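December 2019, sorting room, Noltwood

In at 8, which is early for a Saturday, but the room is quiet and the line can be stopped without anyone waiting on it. Efren Sison came in at the same time to finish the relabelling on the Stoda bins.

Carried on with mixed clothing. Same setup as last time: a small pile tipped on the white table, arm picks one item, lifts it clear, moves it to the side for grading. Grading is still done by hand and will be for as long as I can see. The arm only separates.

Main trouble is still piles where one thing is folded into another. Pale on pale is the worst. The lamps bleach the creases out and the pick point wanders towards the middle of the heap. Turned the lamps down a step after the first few tries and left them there. Bright colours and strong patterns get found sooner, so they tend to go first whether or not they are on top. I don't mind that, but the graders should know, because the order of items reaching them will not look like the order they are used to.

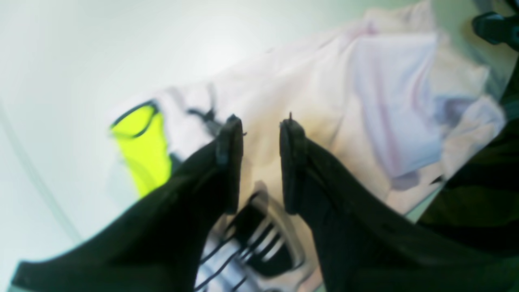
Cords and straps need thinking about. A drawstring under a fingertip can bring a second item up with it, and the grader then has two things to pull apart at a station that was laid out for one. Efren suggests a tray to the left of the grader for anything that arrives joined. Will try it with a spare Barredo tray before we order anything.

Opening width set to full for approach. Leaving it there.

Notes from the talk with Hina Satti on Thursday, written up now before I lose them. Hina has run the hand table for years and her points were:

- The bending and pulling at the tipping end is what hurts people. She would be glad to see that go first.
- Picking through a pile is also where people spot damp, broken zips and things left in pockets. If the arm does the separating, that first look is lost and has to happen at grading. It will slow grading down and the targets should allow for it.
- People talk across the hand table. At the new stations they face the same way and can't.
- She wants to know who clears a stop. At present I do it. When I'm at Stiston it waits.

I agree with all of it. On the third, we could turn two stations to face each other if the conveyor guard is moved. Efren measured and it goes, just. On the last, Hina and one other from each shift should be shown how to stop, clear and restart. It takes 20 minutes to learn. Nobody's hours change before February, and I have asked for that in writing so I can put it on the board.

Stopped at 12. Table wiped, arm parked, power off at the wall.

To do:
Tray trial with Efren
Stop/clear/restart sheet, one side of paper, large type
Ask Stiston for the old lamp diffusers
Check fingertip pads for wear
Grading targets: send Hina's point on before the planning meeting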